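Tondwood W2 Wrist Camera, Fisheye
For parallel grippers with two fingers

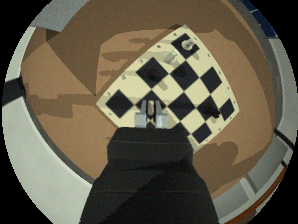
W2 view in the simulator, chessboard task, two-finger gripper.

The W2 mounts behind the gripper and keeps both fingers and the work surface in the same circular view. Straight edges bow outward, as the board does in the render. The corners of the image are black and carry no data. A lens profile for flattening the view is included.

The simulator model loads in Hekeck 3 and later. Use it to check how much of the table your arm will hide before you order a bracket. Wide arms block part of the lower view.

In the box: camera, bracket, 2 m cable, 16 screws, lens profile on a card.

Fits: Lomadent and Peñalver parallel grippers. The Peñalver bracket is sold separately.

Price: $1,349
Ships in October. Returns accepted if the bracket has not been drilled.

Compare with: Tondwood W1 (narrow lens, same bracket)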